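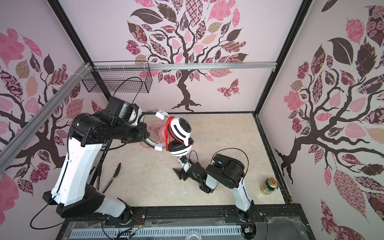
About Zomham

Zomham is a headphone repair and refurbishing workshop in Caldale. We take in over-ear headphones that have been dropped, chewed, sat on or forgotten in a drawer, and we get them back onto people's heads. We love this work, and after all these years we still get a bit excited when a parcel arrives and we don't know what colour is inside!

How we started

Kirsty Bramwell and Prakash Panicker met at a community radio station, where the studio headphones were always held together with tape. Kirsty had a soldering iron and Prakash had a sewing machine, and between them they had most of what you need. They fixed 17 pairs over one long winter, then friends of friends started dropping theirs off, and by May of the next year they had signed the lease on two rooms above the old Flatberg bakery. We're still upstairs, though we've taken over the bakery floor as well.

What we do

Most of what comes to us needs new ear cushions. It's a lovely job to do well. The old cover comes off, the foam gets checked, and a new ring goes on with its little pleats pulled evenly around the inside so it sits flat against the cup. Pleats are fussy. Mpho Fourie does most of ours and can tell you by touch if one has been pulled too tight.

After cushions come cables. The trouble is nearly always near the plug or right up where the cable meets the earcup, so that's where we look first. We shorten, splice or replace, and we fit a new strain relief if the old one has gone soft. We also do headband padding, stuck sliders, cracked hinges (some of them, please ask first) and a good proper clean.

And colour! We keep cushions in white, black, grey and a whole shelf of pinks, from salmon through to something close to raspberry. People feel strongly about pink.

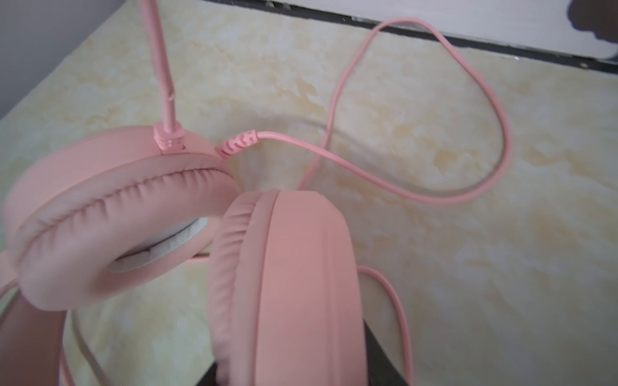 Matching an older pair can take a while, because plastic and padding fade at different speeds, and a new cushion that looks perfect in the packet can look far too bright once it's on. Send us the old ones if you still have them, even if they're crumbling. We'll lay out the nearest shades and send you a photo before we fit anything.

The school sets

Schools are a big part of our year. Andri Mayrhofer looks after the Wyss program, which keeps listening sets going in classrooms and libraries. A set is 30 pairs, and they come back to us over the holidays for cushions, cables and cleaning. Andri also teaches the kids to coil a cable loosely instead of winding it tight around the headband, and we can see the difference in what comes back.

Last year we sent 1082 pairs back out the door, school sets included.

Visit or post

You're welcome to drop in while we're open, Tuesday to Saturday. Silvan Riedl is usually at the front counter and will have a look while you wait. If you're posting, wrap the headphones in something soft, put your name and phone number inside the box, and tell us what's bothering you about them. "Crackles on the left when I turn my head" is a wonderful note to get.

Page updated Aug 22, 2019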